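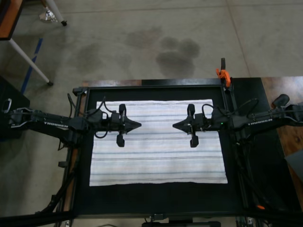 Dreston Releases Findden 2, Planning Software for Two-Armed Work With Cloth

ZAPATA, 25th January – Dreston today released Findden 2, a new version of its planning and control software for pairs of robot arms that handle towels, sheets and other soft goods. The release is available now to all current license holders.

Findden 2 plans the motion of both arms as a single problem. In the first version, each arm was given its own path and a separate check stopped one of them if the two came too close. That check is still present as a safety layer, but the planner now settles timing and clearance before either arm moves.

"Folding a towel means two grippers working close together over the same piece of cloth," said Ekua Sulemana, who leads planning software at Dreston. "With the old version, one arm spent a lot of its time waiting. We wanted the waiting gone, and that meant rewriting the planner from the bottom up."

The release also includes a new perception module, Flollura, which finds the edges and corners of a cloth lying on a work surface and passes them to the planner as grasp points. Flollura was trained on 3832 labeled camera views of household linens, including plain, striped and patterned towels. Stripes running parallel to a hem were a common cause of false edges in the earlier module and received extra attention during labeling.

Other changes in Findden 2:

Grasp points can be moved by hand in the viewer before a plan is run.
Gripper opening and closing speeds are set per task instead of per arm.
Logs from both arms share one clock and are saved in one file.
Plans can be replayed in simulation from any step.
The setup tool now checks the calibration between the arms at startup.

Dreston fixed 37 reported issues in this release. A full list is in the release notes.

Six customer sites have used a test version since November. "Most of the feedback was about the logs," said Pongsak Bunnag, who manages customer support. "People had been lining up two files by hand to see why a grasp was missed."

Task files written for the first version will open in Findden 2, but custom gripper profiles must be exported again using the setup tool. The first version will receive fixes for another 6 months.

About Dreston
Dreston develops control and planning software for two-armed robot workstations. The company is based in Zapata.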